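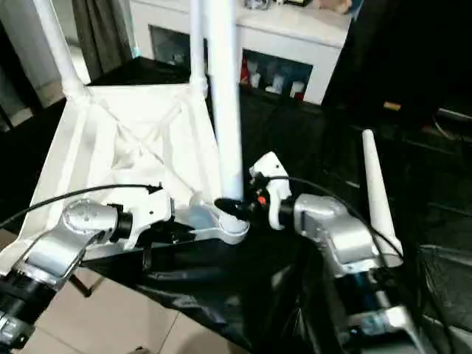 April 27, 2021

Glue trials, second batch. Themba and I opened the Okness samples this morning after the full cure. Same wood as before (maple to maple, edge joint, planed the same day), same clamps, same corner of the shop. The one change is the open time, which I let run to 6 minutes on half the strips.

Breaking loads, average per group, in pounds:
Okness, short open time: 1,674
Okness, long open time: 948

The short ones mostly tore wood. The long ones let go along the glue line, clean and shiny on one face. I think it skinned over before the clamps went on. Pieter had warned me about that with the last can and I didn't write it down, so I'm writing it down now.

Ramon glue not tested yet. The bottle had separated and I would sooner get a fresh one than stir it and wonder. Petronella is ordering.

Sanding: the edges Marietjie ran at 200 grit looked no worse than the planed ones, but she only did a few strips and they all went into the short group. Can't say anything from that. Next batch should have sanded strips in both. 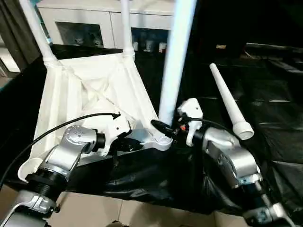

To do

1. Recut strips from the second maple board. The first has a twist at one end and I don't trust the joints from there.
2. Label both ends of every strip. Two came off the press with the label on the piece that flew under the bench.
3. Check the press gauge against the one in Theophilus's shop. It reads a little above zero with nothing loaded. I have not corrected the figures above for this.
4. Repeat the long open time with a damp rag over the strips, as Themba suggested.
5. Keep the broken Okness pieces in the gray drawer until August. Marietjie wants to look at the glue lines again when she is back.

Clamp pads need scraping before anybody glues up again.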